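Stuvinon table linen session - speaker notes
1/25/18
Slot 3, after Irja Juntunen. Fifteen minutes plus questions.

Opening. State the problem straight away: patterned cloth hides clear tableware. Grenora received 132 comments on its printed range last year, and the largest group concerned cups and tumblers knocked over by people who had not seen them. Do not read the comments out. Paavo has the full list if anyone asks.

Define terms before going on. Ground: the base colour of the cloth. Motif: the printed figure. Repeat: the distance before the motif starts again. Most of the room will know these, the catering people may not.

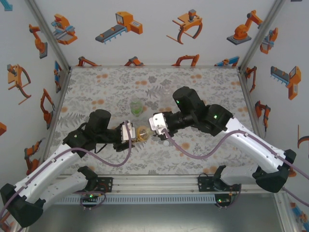

Choice of ground comes first, motif second. A pale ground with a motif in the same colour family is the usual recommendation for small tables, and it works well under china. Clear plastic is the difficult case. The gray ferns and leaves show through it and the edge of the cup is lost. Compare the green cup with the nearly clear one farther right: both are see-through, but the tint gives the eye an outline to follow. The yellowish cup falls on the same side of the argument. Scattered orange dots do little to help, as they are spread over the whole cloth and mark no particular spot.

Pause for Merja Räsänen's point about glare. Two minutes at most.

Practical advice. Where the cloth is already bought, change the cups. A light tint is enough. Where the cups are fixed, use a plain runner down the centre, 90 cm shorter than the cloth on the long tables. Travine stocks both in gray.

Questions likely: washing (refer to Kalevi Heiskanen), price (do not answer), whether white china has the same fault - no, the rim carries its own shadow.

Hand over to Tapio Salminen for the fibre section.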